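Notebook, Sunday, bench 2

Continued the seaplane kit for Yee-man Shih. The fuselage halves closed well after sanding the inside of the cockpit floor, but the left wing root still has a step. I filled it with putty two times and I leave it to harden until evening.

Primer: Sollov grey, thinned a little more than last time. It went on smoothly at the nose. On the tail I see orange peel – probably I held the airbrush too far away. To be rubbed down with 300 paper and sprayed again. 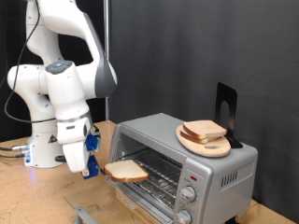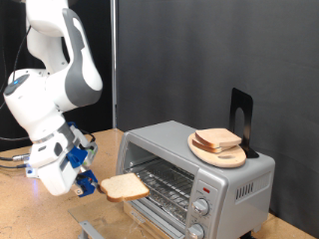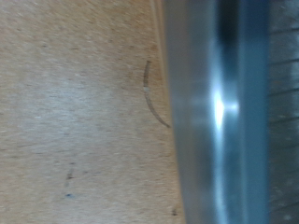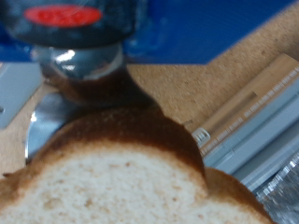
Camouflage colours: the green from Huselell is too blue beside the chart, so I mixed in yellow drop by drop. The third mix is good. I-hsuan, please don't use the jar with the tape on the lid, there is only enough for this model.

Decals are old and already yellow. I tested one spare number in warm water and it broke into pieces. Brushed the rest of the sheet with gloss varnish, to be tried again tomorrow.

Wing-sze asked if the floats can be fixed before painting. I prefer after, the struts are very thin and I broke one already in June.

To do: canopy masks, new blade for the small knife, ask Marama for the rigging thread.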